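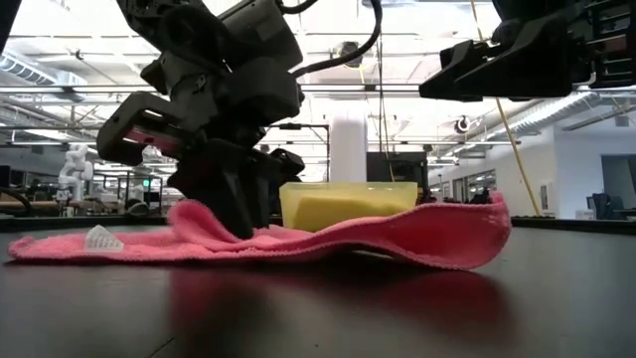
Why do cloths and napkins keep jumping around between shots in movies?

3 min read

Stojan Kolev
1/21/23

OK so I rewatched Proltus last night with my sister (the first one, with the long kitchen fight at the end) and now I can't unsee it. The cook throws a dish towel over his shoulder, they cut to the other guy, they cut back, and the towel is on the other shoulder. Then it's gone. Then it's back! This is a movie that had real money behind it and they spent 11 nights on that one fight, at least that's what they say in the commentary. How does nobody on the crew catch that? I'm asking partly because my friends and I are shooting a short in May, it's all set around one dinner table, and I'm the one who got stuck with continuity. I've never done it. I have a notebook and a phone and that's it. Any tips would be great.

gatefold_rae

They usually do catch it! I worked on the second season of Meltetti as an assistant to the script supervisor, and we knew about nearly every mistake the fans found later. The editor picks the take where the acting is best, and if the towel is on the wrong shoulder in that take, well, tough luck for the towel. I once saw my boss flag the same coffee cup on 60 different takes, and the wrong one still ended up in the show.
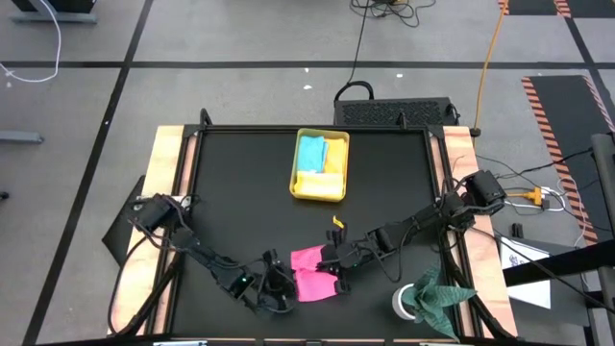

For your dinner table, the thing I'd worry about most is anything soft. Plates and glasses are easy, you put a bit of tape under them and they go back where they were. Fabric never falls the same way again once somebody has had hold of it. And color makes it so much worse. A bright pink cloth all bunched up on a black tabletop like that is the first thing your eye goes to, so if the folds change between shots people will feel it even if they can't say why. If you get to pick, go for napkins close to the color of the table. Nobody will ever look at them.

Also, take your reference picture at the END of each take as well as the start. I only did the start for my first week and it got me in real trouble, so now I have 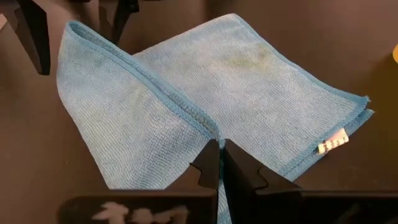
a little routine where I don't let anybody touch the table after "cut" until I've had my turn. Actors hate it. They want to put the fork down and go get a snack, and I'm standing there yelling "hands up please!" like a bank robber. You get used to being the annoying one. Write down which line they're on when they pick something up, too, because that's what the editor is going to ask you for. "Lifts napkin on the word Tuesday's" is no good if you can't read your own writing, ask me how I know.

popcorn_dale

just don't have napkins in the movie. problem solved

mrs_okay_then

Ha, Dale isn't totally wrong. I've made 2 shorts with the film club that meets at the Ilham and on the second one we cut nearly everything off the table and it saved us hours.
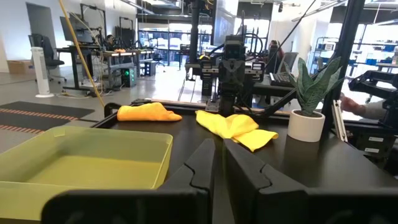

What I'd add to Rae's answer is to look at the back of the shot. We all stare at whatever is right up close to the lens and forget the rest. Say you've got something like that yellow-green bin near the camera, you'll match it perfectly every time, and meanwhile there's a crumpled orange cloth behind it that nobody wrote down. Then you're in the edit and the cloth is hopping around like a frog. We had that with a scarf on a chair, in a scene that took us 80 takes (don't ask) and I only noticed when we showed it at the Popescu in front of an actual audience. My own mother pointed at it.

One more thing, shoot all of one person's side of the table before you turn the camera around, and try not to break for food in the middle. We stopped for pizza once and the set never looked the same after. Good luck with it Stojan, and post a link when it's done, I'd love to see it!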